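OK, second section, the one people always ask about. Thanks to Khurram Farooqui for the rig at Carnthorpe, by the way (wave if he's in the room!).

So when we started Hekik we figured 2,000 examples of one chore would do it. We drove the two arms by hand, same objects, same spots, over and over, and what we got was a policy that fell apart the minute I nudged the tray.
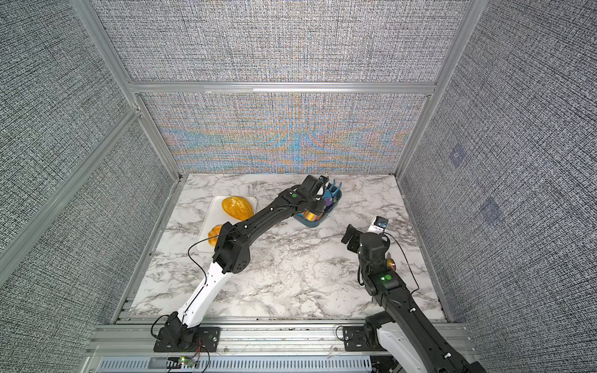
Zeeshan Bhutto said throw most of it out, and I sulked, and then we did. We kept 577. After that the rule was simple: move everything after every 5 tries, swap the produce, swap who's driving. Slower to collect, way better to train on!

Pause here, ask who has ever deleted their own data.

Oh, and keep the fumbles. If a grasp slips and the driver recovers, save it, label it, move on. We had 4 labels for that and I'd cut one. Next slide is the Puseo numbers.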